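Student Project Records Everyday Handling Tasks by Hand
Interview with the faculty adviser and the student lead of the Storkon project
Dreststead Technical College, Department of Applied Engineering
March 14, 2025

The Storkon project began in January as an elective for second-year students in the Department of Applied Engineering. Its purpose is to record people performing simple tasks with hand-held grippers, so that the recordings may later be used to train a pair of robot arms. The department's newsletter met with the faculty adviser and the student lead to discuss the first half of the term.

The adviser explained that the elective replaced a course in which students programmed an arm by entering positions one at a time. "The former course taught careful work, and I would not say a word against it," the adviser said. "However, a student could spend a full term on a single motion. We wanted the group to think about what a task consists of before anyone wrote a program for it."

Under the present arrangement, students work in pairs at a small table. One student holds a gripper in each hand and carries out the task, and the other keeps the written log. The pair then exchange places. Each attempt is stored as a separate recording, and the class has set itself a goal of 1,000 usable recordings by the end of the term. At the time of the interview the total stood at 700.

The student lead described the first weeks as slow. "We all believed that we knew how to pick up a box," the student said. "With the grippers you have two fingers on each side and no palm. You learn very quickly how much you depend on your palm." The class practiced for two meetings before any recording was kept, and the log from those meetings is still used to introduce new members to the work.

Tasks are chosen by the students from a list approved by the adviser. Box handling was placed first. A box has plain edges, the student lead noted, and a poor hold on it can be recognized without much discussion. Later entries on the list include folding a cloth and placing a lid on a jar.
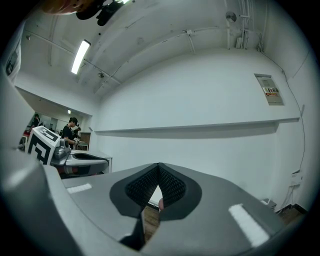
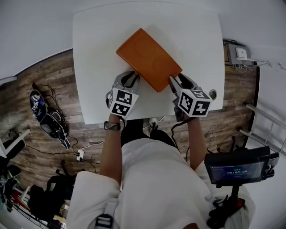
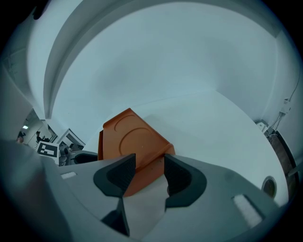 What does a student need to have studied before joining the project?
First-year mechanics and one course in programming are required, and no earlier experience with robots is expected.

Asked how a recording is judged to be usable, the adviser referred to a one-page standard written by the class. The object must begin and end the attempt on the table. Both grippers must be in use for the main part of the task. The person holding them must not stop to correct the object with a finger. "The last rule caused the most argument," the adviser said. "Students will reach out to straighten something without knowing that they have done it. The partner keeping the log is instructed to write it down every time."

The printed markers on the grippers were a further subject of instruction. The students were taught how a pattern of black and white squares allows software to work out the position and angle of an object in a camera's view, and each pair completed a short exercise on the geometry involved. According to the student lead, the exercise was more popular than expected. "It was the first time that I had used matrices for something I could hold," the student said.

The recordings are reviewed on Friday afternoons. Each pair presents a small number of attempts, including at least one that did not meet the standard, and the class discusses the reasons. The adviser considers these meetings the most valuable part of the elective and has asked that they be counted toward the final grade. Under the current plan the log and the review meetings together carry 50 of the 100 available points, with the remainder divided between a written report and a final demonstration.

The demonstration will make use of Itska, the department's two-armed bench robot, which the students have so far seen only in operation by staff. A program for preparing the recordings, named Osei by the class that wrote it, is being revised by a group of four students. The student lead was cautious about the result. "I expect it will manage the box if the box is placed where we usually place it," the student said. "If somebody turns it around, I would prefer not to make a promise."

The adviser expressed a similar view and stated that the final grade will not depend on the success of the robot. Students are asked instead to explain in their reports which attempts they would record again, and in what manner.

The department intends to offer the elective again in the next academic year, with a second table and a longer period of practice at the start. Students who wish to be considered should submit a short statement of interest to the department office. Places will be assigned in pairs, and applicants may name a partner in the statement if they wish.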